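没有胳膊的机器人开放日

去布伦多特布里奇（Brundotbridge）的火车一小时一班，我错过了一班，所以到汉拉恩楼（Hanrahan）门口的时候，签到台上的饼干已经只剩渣了。接待我的是希妮德·麦克·苏夫内（Sinéad Mac Suibhne），她把胸牌往我手里一塞，说你赶上了，前面都是致辞。

我喜欢她这个开场。

先说我为什么来。弗利特（Fliter）这家公司做的是机器人的“训练场”，我在本刊的选题会上念叨它念叨了大半年，二月份写过一封邮件约采访，没人回。后来他们自己办开放日，9月初在网站上挂了个报名页，我凌晨刷到，手一抖就填了。开放日定在2024年9月13日，一个星期五，我那位稍微有点迷信的编辑建议我离会动的机器远一点。我跟她说放心，会动的机器都在屏幕里。

对，这是个有点奇怪的开放日。我以前参观过的机器人公司，进门都得先穿反光背心，站在黄线后面，看一条胳膊咣当咣当地把纸箱从左边搬到右边。弗利特的主厅里是地毯、长桌、一排显示器，还有一台声音很大的咖啡机。胳膊呢？胳膊在模拟器里，想要几条开几条。同行的一个小男孩大概期待的是变形金刚，进门转了一圈，很大声地问他爸：“机器人呢？”他爸指指屏幕。小男孩的表情我到现在都忘不了（后来他成了全场玩得最疯的一个，这个等下说）。

他们这套模拟系统叫古茂（Gumau）。我问名字什么意思，三个人给了我三种解释，其中一种跟某位同事养的鹅有关，我决定不深究。系统做的事情倒是好懂：在电脑里搭一间房，摆上家具、碗、杯子、铅笔，再放一条机械臂进去，让它学着收拾。学得好的那套本事，再拿去真胳膊上试。

带我们这一组的是斯特兰·勒肯（Stellan Løken），高个子，讲话慢，喜欢讲到一半停下来，自己先去看屏幕，看得入神了就忘了后半句。他负责的是房间本身，也就是家具怎么摆，光从哪里进来，地板用哪种木纹。他说他原来是给家具店做产品图的，画沙发画了好多年，画到看见沙发就想换个颜色。我问他现在画地板会不会好一点，他想了想，说地板至少不用画靠垫。

上午的主菜是一项听起来特别没出息的任务：拿碗。就是把碗从一个地方拿到另一个地方！我三岁的外甥女每天都干，而且干得很凶。可是我们一帮成年人端着咖啡，站在显示器前面，看一条白色的大胳膊从半空里弯下来够一只棕色的碗，居然看得大气都不敢出。 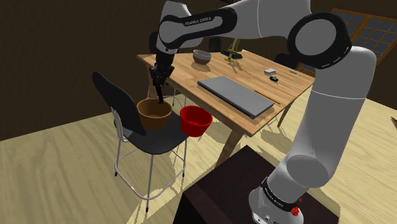 古茂里的拿碗任务：夹爪的两根手指探进棕碗碗口，红碗紧挨在旁边。

我先问了一个外行问题：碗为什么放在椅子上？

勒肯说，因为你们家的碗也会放在椅子上。这话把我噎住了。我回想了一下自己家那把椅子，上面此刻应该有一只吃过麦片的碗、一条毛巾、半本书。他说早先的房间都太整齐了，碗永远摆在桌子正中央，像等着拍证件照，结果胳膊学出来一身“正中央”的毛病，桌子以外的地方一概不会。后来他们就开始把东西往椅子上放、往桌角放，让两只碗挨着，挨得近到夹爪必须想一想手指往哪儿伸。

两只碗挨着有多麻烦，要听索尔维格·鲁斯塔德（Solveig Rustad）讲才过瘾。她是管动作的，语速大概是勒肯的三倍，一边讲一边拿两个空咖啡杯比划。从外面夹，隔壁那只碗就碍事，手指插不进缝里去；那就换个夹法，一根手指在碗里面，一根在碗外面，捏住碗沿往上提。捏碗沿又有捏碗沿的烦恼：捏浅了滑，捏深了撞碗底，捏歪了碗会转，转过来正好把旁边那只顶下去。说到这儿她手里的杯子很配合地掉了一只，滚到桌子底下，我们帮她找了好一会儿。

“看见没有，”她从桌子底下钻出来，“我还长着十根手指呢。”

我喜欢看这类东西的一个原因是，它会逼你重新看一遍自己每天在干的事。那天中午我端汤碗的时候就非常不自然，满脑子都是我的拇指现在在碗里面还是外面。（在里面。汤很烫。）

说到中午，弗利特的午饭是三明治，鸡蛋的和不知道什么的。我挑了不知道什么的，里面有腌黄瓜，还不错。坐我对面的是罗阿尔·克里斯蒂安森（Roald Kristiansen），他是来参观的，开一家小型养老护理机构，自己开车过来的。他话不多，可他问的问题我全抄在本子上了。他问勒肯：地上有拖鞋怎么办？又问：灯坏了一盏，房间比平时暗，胳膊认不认得碗？还有：老太太中途把碗拿走了呢？

最后这个问题让桌上安静了几秒钟。勒肯说，中途有人伸手进来的情况，现在的房间里还没有。克里斯蒂安森点点头，继续吃他的三明治。我挺欣赏这个回答的，没有绕。回来之后我又想了想，觉得以后凡是有人跟我吹家用机器人，我都要问一句老太太把碗拿走了怎么办。

灯的问题倒是有答案。下午第一场，勒肯专门给我们看了光。他在一间屋子里把太阳挪来挪去，浅色的木地板上一会儿亮一块，一会儿暗一块，桌子的影子拖得老长。他挪得很上瘾。据他说，影子是胳膊早期最怕的东西之一，一道黑影横在桌上，它就当那儿有个坎儿，宁可绕远路。我问怎么治的，他说没什么高招，多看。早、中、晚，开灯关灯，窗户在左边在右边，都给它看。

然后是我自己最得意的一段，我发现了锯齿！有些影子的边放大了看，是一小格一小格的台阶，像老游戏机。我举手说了，满心以为抓到了一个把柄。勒肯一点没脸红，说对，这里省了点算力，影子的边做得糙一些，同样的机器就能多跑几间房。他当年给家具店画图的时候，沙发影子上要是有这么一格台阶，客户是要退稿的。“碗又不会退稿。”他说。

我追问了一句，那胳膊会不会学出一种“影子都有台阶”的毛病，到了真房子里反而不认识影子了？他停了一会儿，这次是真的在想。他说有可能，所以一部分房间会用细的影子重新跑一遍，比例还在试。鲁斯塔德在后面插嘴，说比例已经试了一整个夏天了。听得出来这两位在这件事上有过一些不太愉快的午后。

管数的人叫阿尼尔·贡德尔（Anil Gounder），他讲了全天唯一一张表格，我抄下来了。拿碗这个任务，开放日前的那一轮测试，古茂里一共跑了1484回，成功779回。我旁边有人小声说，那不就是一半多一点吗。贡德尔耳朵很好，马上接过去：对，就是一半多一点，而且成功是我们自己定的规矩，碗要稳稳放下，旁边的东西不能碰倒，夹爪要松开退回来，缺一样都算砸。他又说，如果只算“碗离开了原来的地方”，数字会好看很多，但是碗离开原来的地方有很多种方式，掉地上也是一种。

全场都笑了，那个小男孩笑得最响。

贡德尔接下来放了一批不同角度的画面，讲的是同一件事从哪儿看的问题。胳膊自己并不像我们这样站在一边喝着咖啡旁观，它靠的是摆在房间里的几个虚拟镜头，每个镜头看见的都不一样。有的角度碗清清楚楚，有的角度碗躲在桌角后面，露半张脸。他让我们猜夹爪跟碗之间还差多远，全组没有一个人猜对，我差得尤其离谱。从正面看过去已经贴上了的东西，换到侧面一看，中间还能再塞一只手。
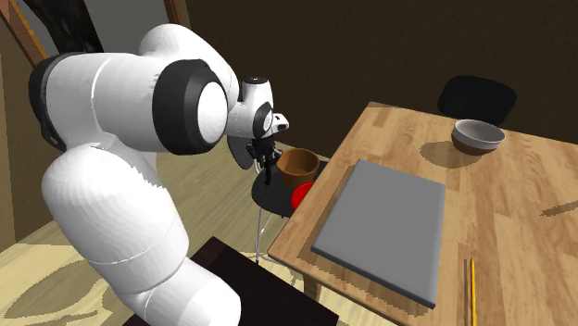 换个角度看，夹爪悬在棕碗边上，右边桌面还摆着灰色托盘、浅色内壁的碗和一支铅笔。

我在这个角度前面站得最久。桌角把那个红色的东西挡掉一点，从这边看扁扁的一片，要是没看过别的角度，我大概会说那是个盘子，或者杯垫，或者谁咬过一口的红奶酪皮。贡德尔说这就是重点，一只镜头会骗人，两只镜头有时候会一起骗人。他们现在给一间房最多放四个，再多的话，算得慢，胳膊做决定也跟着慢，鲁斯塔德就要来敲他的门。

我问他桌上那些跟任务没关系的东西是干吗的，托盘啊，铅笔啊。他说谁家桌上只有跟任务有关的东西呢？让它学会不去管铅笔，跟让它学会拿碗差不多一样费劲。我在本子上写了“不去管铅笔”几个字，还画了个圈，打算贴在自己书桌前面。我那张桌子上值得不去管的东西可太多了。

然后就到了大家等了一天的环节：上手。

弗利特给参观的人准备了大约5个工位，一块屏幕配一个手柄，你可以自己开着古茂里的胳膊去拿碗。我这辈子打游戏没输给过家里人，坐下的时候多少带着一点轻敌。第一回，我把夹爪开到了桌子底下。第二回，我很精准地、稳稳地、充满自信地捏住了空气，然后把空气放到了桌上。第三回终于捏住了碗沿，我高兴得喊了一声，一喊手就抖，碗转了半圈，后面的事情就不用写了。

模拟器最大的好处这时候就显出来了：按一个键，一切回到原位。碗没有碎，没人需要去拿扫帚。我那一位置上少说也摔了一橱柜的碗，要是真碗，弗利特得给我寄账单。

隔壁工位就是那个小男孩。他拿碗拿得又快又准，拿腻了，就开始研究怎么用碗去推另一只碗，再用胳膊的手肘去蹭椅背。他爸在后面一直说行了行了，让叔叔阿姨也玩玩。鲁斯塔德却搬了把椅子在他旁边坐下，掏出手机录他的屏幕。她跟我说，手肘蹭椅背这种事，她的测试清单里还没写过，一会儿要加上去。小男孩问她，那我算不算在这里上班了？她说算，不过工资只有饼干。饼干早没了，前面交代过。

克里斯蒂安森也上了手。他开得非常慢，慢到后面排队的人开始换脚站。夹爪一点一点往下落，停一停，再落一点。他第一回就把碗拿起来放好了，站起来把手柄递给下一位，说跟给人喂饭差不多，急不得。我跟在他后面又试了一回，学他那样慢慢来，还是把碗弄掉了。

散场前我溜回去找勒肯，想看看他给胳膊做得有多细。他很乐意，拉近了给我看，白色外壳的弧度，关节上那一圈圈黑色的带子，底座和小臂上“FRANKA EMIKA”的字样，连底座边上那颗红色小按钮都在。我问他，碗和地板都肯省，胳膊为什么不省一点？他说胳膊的每个关节转到哪里都得对得上，差一点，学来的动作就全是歪的；至于那颗按钮嘛，他不好意思地笑了一下，是他自己想做，做了一个下午。

我问他按下去有没有用。

“没接。”他说。

回程的火车倒是准点。我在车上整理笔记，发现有一整页只写了“拇指在里面”，底下画着一只很丑的碗。希妮德在我下车前发来邮件，问我胸牌是不是忘了还，我一摸，果然还挂在脖子上，从汉拉恩楼一路挂过了整条主街。她说没关系，明年带来就行，明年他们想做抽屉。

我已经把报名页加进收藏夹了。麻烦哪位读者认识他们采购的，转告一声：饼干多买两盒。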